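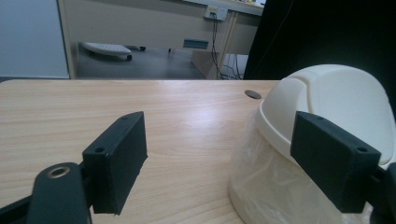
Open day at Kováčik in Zirnska: desks, lids and a long corridor

I went to Zirnska in February, on a Tuesday, for the open day of the Kováčik works. The firm makes office tables in one building and plastic household goods in the other, and once a year it opens both to people who buy for schools, small offices and hotels. I buy for our language school, which moves to new rooms in the summer. We need tables for two classrooms and something decent for the waste, so one trip could answer both questions.

Getting there

The train from the main line stops in Zirnska only in the morning and then again after four o'clock. I took the early one. From the station it is 30 minutes on foot along a flat road with a good sidewalk, and at the end you see a blue gate with a bell. My colleague Aurélien Caron came by car and arrived later than I did, because the road on the river side was closed. Parking is behind the second building and has no sign from the street. Drive past the gate and turn left at the bakery.

At the reception we signed a book and received a paper badge. The coffee was free and rather weak. The toilets are at the far end of a long corridor, which I mention for visitors who have trouble with walking.

The table building

Our guide was Dymphna Flanagan, who has worked in the firm for many years and speaks quickly. She began with the tops. They arrive as large boards, are cut to size, and then the edge is closed by a machine which makes an unpleasant high sound. Ear protection is given at the door and I advise you to accept it.

I had not known that the cable hole is cut so late. The top is almost finished when it comes to the drill, and a mistake at this point means the whole top is lost or must be cut down for a smaller table. The place of the hole is decided by the customer. Most people ask for the back edge, in the middle or a little to one side, and this is also how I found it on a table with a pale wood grain. The round dark opening stood near the far edge, slightly to the right of the center. For a teacher who keeps the laptop in front of him this is a good place. The cable goes back and down and does not cross the papers.

Aurélien asked if a hole can be added later at the school. It is possible, Ms. Flanagan said, but the firm does not give its guarantee for such work. We will therefore have to decide before we order, and we have not yet agreed among ourselves. I would like one hole in each teacher's table and none in the students' tables. He would like them everywhere.

About the color we also had a discussion. I prefer the light beige with the thin streaks of grain, as it makes a small room friendlier. It does have one weak point, which is the shine. Under the lamps a soft bright band lay across the middle of the top, and in a classroom with windows on one side I suppose the students will have this too. There is a darker finish called Natcombe, which shines less when I compare the two by eye, but it shows dust very quickly. We took a sample of each home with us.

The bin building

After a break we crossed the yard. Here it is warm and it smells a little of plastic, though less than I had expected. The series that interested me is called Famonance and it goes from a small bin for the desk to a tall one for the corridor. The parts come out of the mold, a worker trims them with a short knife, and the lids are then tried by hand. At the testing bench I was allowed to try a lid myself. A good one swings back to its place and stays there. A bad one stops halfway, and then it goes to a box with a red label.

I spent more time with the lids than I had planned. On a white plastic bin with a domed lid I liked the form very much: the surface is smooth, a curved seam runs across it, and the edge goes slightly outward at the bottom. Such a dome has a practical advantage that I know from our present school. On a flat lid people put their coffee cups. On a round one they cannot do it.

White is of course a brave choice for a waste bin. Ms. Flanagan told us that hotels take mostly white and schools mostly gray. The price is the same. In our corridor I would take gray, but in the teachers' room I think white is possible, next to the light tables it looks clean and calm.

Prices and ordering

The teacher's table has the number 2931 in the catalog. For a single piece the price was higher than I had hoped, and it becomes better when you order ten or more. The medium bin costs 89 in the local currency with the lid included, and the lid can be bought separately if it breaks. For an order above 1000 the delivery is free inside the region. We are outside the region, so I must still ask for an offer.

Please note these points if you want to go next year:

Write your name on the list early, the morning tour was full.
Wear closed shoes. A lady in sandals had to stay in the showroom.
Bring the measures of your room. I had forgotten mine and had to call the office.
Photographs are allowed, except at the molds.
The canteen closes at half past one.

The way back

We ate soup with dumplings in the canteen, looked once more at the two samples near the window, and then Aurélien drove me to the station, although I could have gone with him the whole way. I wanted to read the catalog on the train. The order has to be sent before the end of the month, and the question of the cable holes is on the list for our next meeting.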